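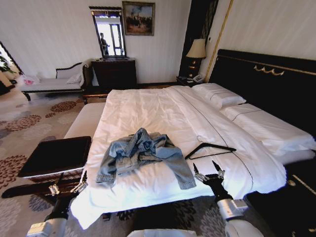 Harkaddale council adopts new rules for short-stay accommodation

Harkaddale Council has adopted a new local law requiring owners of short-stay accommodation to register their properties and nominate a local contact person. The law was passed at the ordinary meeting on 2019-11-05 by 11 votes to four and takes effect in January.

Under the law, each property will be charged an annual registration fee of $450. The nominated contact must be able to respond to a complaint within two hours, at any time of day. Hotels and licensed caravan parks are exempt, as are owners who let a single room in the home they live in.
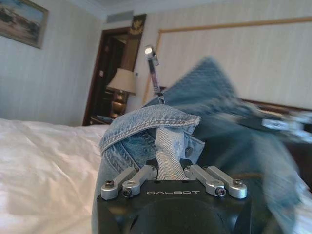 Council's manager of planning and local laws, Annelies Bakker, said the fee would cover inspections and a complaints line shared with neighbouring Trununport.

"Residents have asked for a clear point of contact when there is a problem with noise, parking or rubbish," Ms Bakker said. "The register will provide one."

Kerubo Rweyemamu, who spoke for local hosts at the meeting, said most owners supported registration but had hoped for a lower fee in the first year – particularly those who let their properties only over summer.

Registration forms will be available from the customer service centre in Griso Street and at the Harkaddale library.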